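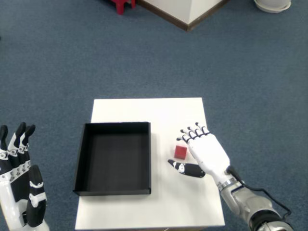 Abb. 3.1: Greifaufgabe am Tisch, roter Würfel und offene schwarze Ablage

3.1 Ausgangslage
Betrachtet wird die Kommissionierung von Kleinteilen bei Grovier. Am Handarbeitsplatz legt eine Person 1195 Teile je Schicht in Ablagen ein. Die Tätigkeit ist kurzzyklisch, der Entscheidungsspielraum gering. Seit Februar läuft der Umbau auf zweihändige Robotersysteme mit mehrgliedrigen Fingern. Die Teilaufgabe Greifen und Ablegen wird dabei einzeln untersucht.

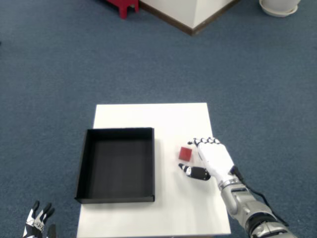
3.2 Veränderung der Tätigkeiten
Das Einlegen entfällt für die Beschäftigten weitgehend. Hinzu kommen:
- Einrichten neuer Teile (je Variante 200 Greifversuche)
- Überwachen und Freigeben nach Störung
- Nacharbeit von Fehlgriffen
Die körperliche Belastung sinkt, die Anforderung an die Daueraufmerksamkeit steigt. Meléndez spricht von Restarbeit: Beim Menschen verbleibt, was sich nicht automatisieren ließ, oft ohne inneren Zusammenhang.

Für den Greifvorgang ist die Stellung des Daumens gegenüber den Fingern maßgeblich. Sie wird beim Einrichten vom Bedienpersonal geprüft,
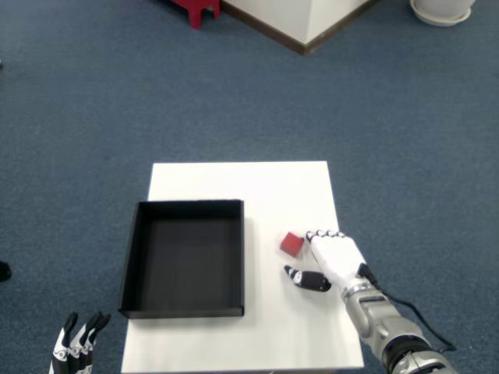 ebenso der Abstand zur Ablage. Die Prüfung setzt Erfahrungswissen aus der Handarbeit voraus. Bei Traten wurden dafür 11 Beschäftigte qualifiziert; die Eingruppierung blieb zunächst unverändert, vgl. Abschnitt 3.4.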